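Clearing out the snack-and-drinks shelf tonight, a thread. Every carton we own is going on the table with the white cloth, which I will regret.

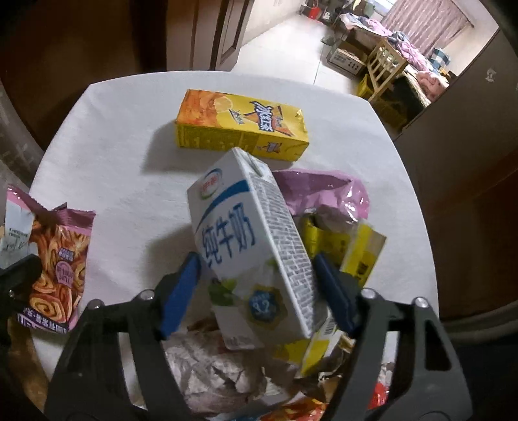 Does shelf-stable milk need to go in the fridge before it's opened?

Leave it in the cupboard. Sealed cartons keep fine at room temperature until the date printed on them. Once opened, it goes in the fridge and you have a few days.

Anyway. 纯牛奶 means "pure milk," and it's the big blue writing on the milk carton, so even I can tell which one goes in the coffee. The 3.2 is in a little round badge like it won a ribbon at the county fair.

The yellow and orange one on its side is 冰红茶, iced tea, with a slice of lemon on the front. In this household iced tea counts as a fruit.

I keep a spreadsheet for the pantry. It has one column called "eat soon" and it's the longest column.

New rule as of Saturday: drinks on the bottom shelf, snacks above. The old rule was drinks wherever there was a hole the shape of a drink.

The shelf itself is a Lumholm. The instructions showed a smiling person putting it up alone. I have questions for that person.

The bins are from Ravo and they are one finger too wide for the shelf. I measured the shelf. I did not measure the bins. They live on top of the fridge now and hold other, smaller bins.

Things found at the back so far: a jar of Sepúlveda peppers I bought to become a person who cooks with peppers, and a bag of rice clipped shut with a binder clip from a job I left.

Peppers are staying. I could still become that person.

Someone asked why I don't just buy less. The corner store does a discount if you spend over 400 points, and I have 3,319 points. I am not made of stone.

Update: milk goes at the front, oldest date first, same as the supermarket does it. I feel very professional. I may get a lanyard.

Update: no room for the iced tea. Drinking the iced tea.

Tomorrow, the spice drawer. There are two paprikas in there and I'm fairly sure one of them is cinnamon.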